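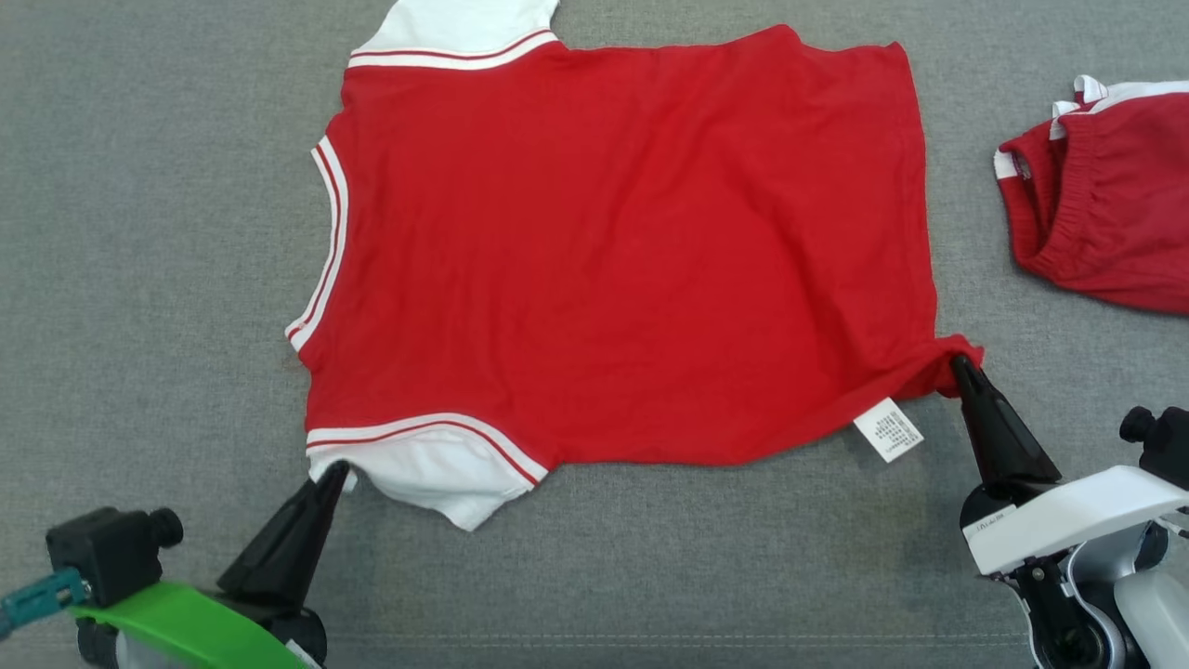 Page last updated: February

News > Press releases > Open day at Hudec hall

Reading time: 4 minutes

Guvusia shows two-arm garment folding at Bavstead open day

BAVSTEAD – Guvusia opened its Hudec hall to the public in February for a day of demonstrations of Skuvon, the company's two-arm robot system for handling clothes. The doors opened at 9 a.m. and closed at 5 p.m., and 236 visitors signed in at the front desk. They included laundry operators, uniform suppliers, students from local schools and residents of the streets next to the site.

The main demonstration was the folding of short-sleeved shirts and matching shorts. Each garment starts on a gray padded surface. The robot uses its two grippers to take hold of the fabric at the edges, pull it straight and bring one part over another. Visitors stood behind a low barrier and could follow the work directly or on a screen showing the views from the system's cameras.

Sportswear was chosen for the day after talks with laundries that handle team uniforms. A shirt and shorts have to be folded separately and then put together as a set. Knit fabric stretches and curls at the hem, and a sleeve can end up under the body of the shirt when it is laid down. Skuvon has to find a usable edge before it can begin a fold, and it may take hold of the same corner more than once.

Guvusia ran the system at its normal working speed throughout the day. Staff reset the garments between runs and answered questions at a table next to the barrier. A printed sheet listed the garment types Skuvon can handle now and those still in development. Long-sleeved shirts and hooded tops are on the second list. 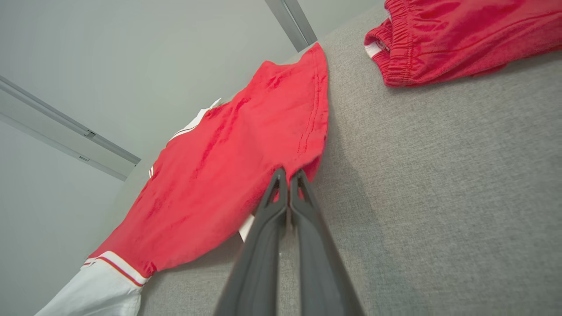 Awuor Makokha asked during the midday session what happens when the robot picks up two layers and only wants one, and said that "in our laundry that is the mistake people make all day, so I would want to see how it recovers." The demonstration team replied that Skuvon checks the grip on camera, lets go if the hold looks wrong and tries again from a slightly different position. If it fails repeatedly, it stops and calls an operator.

The same question came up in the afternoon talk given by Mutua Khaemba of Guvusia. Khaemba said the current version was trained on 4,000 recorded folds and that most of the recent work has gone into recovery from poor grips. "A clean fold from a clean start is the easy part," Khaemba said. "Customers send us things that come out of a bin in a ball." 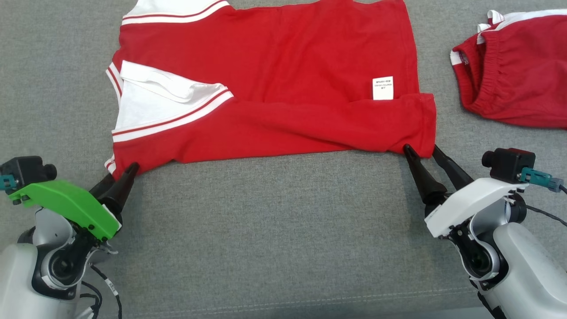

Khaemba also set out the plan for the rest of the year. Guvusia will place Skuvon units with four commercial laundries for a trial period, each working on a single type of garment at first. The laundries will keep their present folding lines in use during the trial. Prices will be set once the trial is over.

Guvusia intends to hold another open day at the Hudec hall. Schools and companies that would like a separate group visit can write to the visits desk in Bavstead, giving the size of the group and any access needs. Visits last 90 minutes and are free of charge.

About Guvusia

Guvusia develops and builds robot systems for laundries and textile rental companies. Its offices and test hall are in Bavstead.

Related items

Skuvon trial: information for laundries
Getting to the Hudec hall
Guvusia adds second test line in Bavstead
Group visits: how to book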